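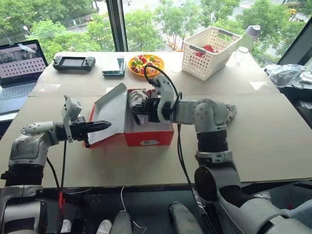
Photo: Sylvain Courtois / Gretbridge bench notes

README: what we bought, what we'd buy again

By Didier Aubert, November
11 comments · 3 shares

So this started as a shopping list and grew. If you're pricing a two-arm tabletop setup for unpacking boxes, maybe it saves you a few evenings with a spreadsheet (I spent plenty!).

The recordings that go with this file are of small unpacking jobs: a cardboard box, a lid, something soft to pull out. There are 482 of them. Use them however you like, just keep this README with them.

**Grippers**

Budget for these separately from the arms. I didn't, and Sylvain still brings it up. Our two sides don't match: flat black parallel fingers on the left, a curved white claw on the right. I like having both for fabric, but it means two sets of spares, and the quote from Plomier only covered one. Ask for both up front.

**Cameras and cables**

The wrist camera is the small white one on a bracket over the left fingers. Get the bracket quoted with the camera, or you'll be paying shipping twice like I did. And buy longer cables than you think! Ours hang down off the grippers, and I'd put nearly 200 dollars aside just for cable, clips and ties.

**Table**

Cheap and big wins. Ours is covered in pale board sheets, seams and all, and I wouldn't spend more on it. We park all sorts along the back (laptop, phone, a plate of candy), so add that depth when you measure. I'd also price a blind if you're next to a big window like us. Bailly wanted too much for theirs, so that's still open.

**Props**

Small money, but it's a line of its own. Boxes with flip lids wear out, so order extras.

**Still to plan**

- second bracket, same as the first
- spare fingers, both kinds
- service visit from Rarnthorpe, price not in yet

I'll update the totals once the Rarnthorpe quote lands.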